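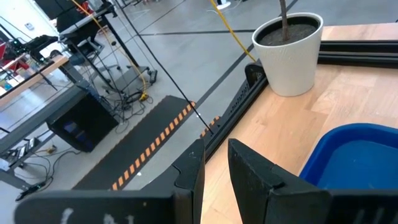 A potted plant in a textured white pot, on a wooden tabletop with a blue bin at the corner.

Section 3. Setting Up Your Grornonex Wick Waterer

Welcome to the part of the guide where you get your hands a little dirty. If you have already gone through Section 2 and checked that everything came in the box, you are ready to begin. If you skipped it (plenty of folks do, and we understand), please go back at least long enough to find the wick, the wick needle, the reservoir, the lid with the rubber collar and the float. The float is small and likes to hide in the folds of the packing paper.

The setup takes a little patience the first time and hardly any after that. You will soak the wick, thread it up through the bottom of the pot, settle the pot on the lid and fill the reservoir. Then you leave the plant alone for a night and see how it is getting along in the morning.

3.1 Choosing a plant and a pot

The waterer does its best work with leafy houseplants that like evenly moist soil, such as peace lilies, pothos, spider plants and most ferns. Young fig and citrus trees grown indoors usually do well too, once they have settled into their pots. Cactus and other succulents do not belong on a wick. They want to dry out all the way between drinks, and a wick will never let them.

Your pot needs a drainage hole in the bottom. It can be ceramic, clay or plastic, and the shape makes no difference as long as the base sits flat inside the ring on the lid. A pot that rocks when you press on the rim should go on the Skorow wide stand, sold separately, which has its own instructions folded inside the carton.

Note: If you bought the plant recently and it is still in the nursery's peat mix, try wetting a pinch of that mix in your palm. Some of it sheds water like a raincoat! Mix like that should be soaked from the top before you go any further, or the wick will have a hard time of it.

3.2 Getting your work area ready

Pick a flat surface near a sink, with enough light to see down into the drainage hole. A kitchen table is fine. Cover it with newspaper or an old towel, or work in a shallow tray with a raised lip, which keeps the loose soil in one place and saves you a good deal of sweeping. We like a tray big enough to lay the plant down on its side, pot and all.

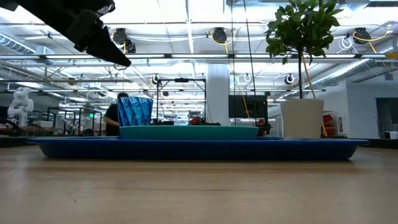
Fill a bowl with room-temperature water, almost 70 degrees if you care to measure it. Cold water straight from the tap will not hurt the wick, but roots do not enjoy the surprise. Keep a pair of scissors and a dry cloth close by as well.

3.3 Soaking and threading the wick

1. Drop the whole wick into the bowl and push it under with your fingers. Squeeze it a few times until no more bubbles come out.

2. Leave the wick in the bowl for 45 minutes. Yes, it looks wet after one. The core takes much longer than the braid on the outside, and a wick with a dry core is the most common cause of a waterer that quits after a day or so. Go have a cup of coffee.

3. While the wick soaks, water the plant gently from the top and let it drain. The soil should be damp all the way down before the wick goes in.

4. Slide one end of the wet wick through the eye of the needle and pull a couple of inches through, so that it folds back on itself.

5. Lay the pot on its side with one hand spread over the soil to hold it in. Push the needle up through the drainage hole with a slow twist. If you meet something firm, back out a little and try a slightly different angle. You may be up against a stone or a thick root, and either one deserves to be left in peace.

6. Stop when the needle has gone halfway up the pot. You should not see it come out of the soil. Pinch the wick where it enters the hole and draw the needle back out. The wick stays behind.

7. Stand the pot upright again and press the soil down lightly with your fingertips. Top it up if some has fallen out.

Caution: The needle is pointed. Keep your other hand away from the line it is traveling, and put it back in its sleeve as soon as you have finished. Store it where children cannot reach it.

Caution: Lift pots from the base with both hands. Lifting by the stem can tear the roots away from the soil, and a decorative rim may not bear the weight of wet soil.

3.4 Putting the pieces together

1. Set the float in the reservoir with the red tip facing up. It should bob freely in the guide tube when you tilt the reservoir from side to side.

2. Place the lid on the reservoir and line up the two arrows. Press along the edge until you feel it seat. There is no click on the Jirnomden model, so go all the way around once more to be sure.

3. Feed the loose end of the wick down through the rubber collar. It should reach the bottom of the reservoir with a bit of slack. Trim off anything beyond that, and cut straight across so the braid does not fray.

4. Lower the pot onto the ring. Look in from the side to check that the wick has not been pinched under the base. A pinched wick carries next to nothing, and this is an easy one to miss.

5. Pour water into the filling spout, slowly, until the red tip of the float is level with the top of the tube. The standard reservoir holds 40 ounces. The Urrutia tall reservoir holds 55 and should be filled in two goes, with a short rest between them so that the air can find its way out.

6. Wipe up any drips with the dry cloth, particularly underneath. Water trapped under the reservoir can leave a pale ring on a finished wood surface, and those are a bother to get out.

Note: You may add liquid plant food to the reservoir, at half the strength given on the bottle. Please do not use granules or anything with bark or fish pieces in it. They collect in the braid and there is no good way to wash them out again.

3.5 The first few days

Leave the plant where it is overnight. In the morning, push a finger into the soil up to the first knuckle. It should feel cool and lightly damp, a bit like a cake that could use a few more minutes in the oven. If it does, you are all set, and you can move the plant to wherever it normally lives.

If the soil feels dry, look for a pinched wick first, then lift the pot and see whether the end of the wick has floated up out of the water. If both look fine, water once from the top to help the soil and the wick get acquainted - this nearly always does it - and check again the next morning.

If the soil feels soggy, the pot is probably too shallow for a full-width wick. Take the wick out, split it lengthwise with your scissors, and thread one of the halves back in. Keep the other half as a spare.

How often you refill depends on the plant, the pot and the weather in your house. A fern beside a heating vent in December will empty the reservoir much faster than the same fern in a cool hallway. Picking one day for it helps, and Monday works as well as any. When the float has sunk out of sight, it is time to fill up.

Caution: Do not let the reservoir freeze. If you keep plants on a porch, bring the waterer inside before the cold nights arrive, empty it, and leave the lid off until it is dry.

Instructions for cleaning the reservoir and replacing a worn wick are in Section 4.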